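Guides d'installation > Rangement et petit mobilier
Mis à jour en juin, par la rédaction technique de Skisik

5. Fixer le rail et accrocher les paniers

Vous avez monté le caisson (section précédente) et il tient debout. Félicitations, le plus bruyant est derrière vous. Reste le rail Gernasia, celui qui porte les paniers et, selon le courrier que nous recevons, une bonne part des rancunes conjugales.

1. Sortez le rail, les 2 équerres et le sachet de vis. Le sachet marqué « B » contient les vis longues. Celui marqué « A » aussi, jusqu'à épuisement du stock.

2. Tracez un trait de niveau au crayon. L'œil humain se croit très doué pour l'horizontale et se trompe avec constance.

3. Présentez les équerres sur le trait, repérez les trous, percez avec un foret de 5.

4. Vissez sans bloquer. Glissez le rail par la droite jusqu'au clic. Un second clic signale que vous venez de casser l'ergot (pièce détachée réf. 1526, en vente chez McIntyre).

5. Contrôlez le niveau, corrigez, bloquez les vis à la main.

ATTENTION : pas de visseuse électrique à l'étape 5. Le filetage est en plastique et n'a aucun sens de l'humour.

6. Accrochez les paniers en commençant par le bas. Chacun se pose incliné, puis se redresse.

7. Tirez légèrement vers vous. Si le panier vient, reprenez à l'étape 6. Si le rail vient, reprenez à l'étape 3, avec d'autres chevilles.

Remarque : la charge maximale est de 7 kg par panier. Les magazines pèsent plus lourd que leur contenu ne le laisse supposer.

Remarque : sur la gamme Lollisex (le nom n'est pas de nous), le rail se monte à l'envers, logo vers le bas. La notice d'origine montre le contraire, ignorez-la.

Entretien : éponge humide, savon doux. Resserrez les vis des équerres après deux semaines d'usage, puis quand vous y penserez, donc jamais.

Ce site utilise des cookies pour mesurer son audience. Accepter | Refuser | Personnaliser
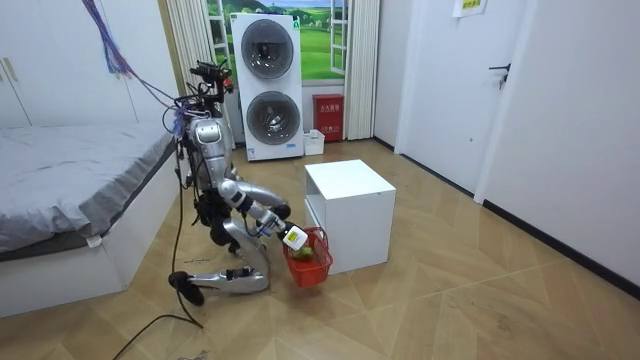
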